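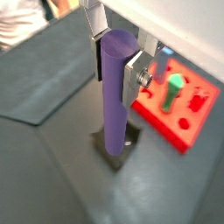 3.2 Materials

The toy used in the play sessions was a shape sorter of the kind sold for young children. It consists of a flat red board with holes of several shapes, and a set of colored pegs that stand upright in them. We chose it over the stacking rings of our earlier work (Oshima, Trarico report) for the variety of outlines it offers. A child who can place a round peg may still have trouble with a hexagonal one, where the peg has to be turned before it will go in.

Two pegs are discussed in detail in this paper. The first is the green hexagonal peg, which has flat sides and gives the hand a clear sense of how far it has been turned. The second is the purple cylinder. It is much taller than it is wide, and its top is flat and circular. Turning it makes no difference to the fit, so the only things a child has to get right are the position and the tilt.

Pegs were presented in two ways. In the board condition, the child received the board with one peg already standing in it. In the floor condition, the peg was placed upright by itself and the board was kept out of reach until the child had picked the peg up. Figure 2 shows the purple cylinder standing on a dark gray floor, near a corner where two walls meet. A tall, narrow peg is easy to knock over when a hand comes in from the side, and we expected more tipping in this condition than with the board.

Figure 2. The purple cylinder standing upright near the corner.

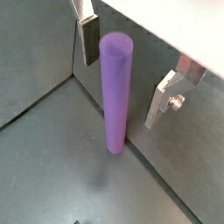 3.3 Procedure

Each child took part in 2 sessions, one per condition, and the order was switched for half of the group. A total of 200 placements were scored from the session notes. A placement was counted as complete when the peg stood in the hole without being held - partial insertions were noted separately and are not included in the totals. If a peg fell over, the adult set it upright again in the same spot and said nothing. Scoring was done by Tsutomu Oshima, and unclear cases were left out of the analysis.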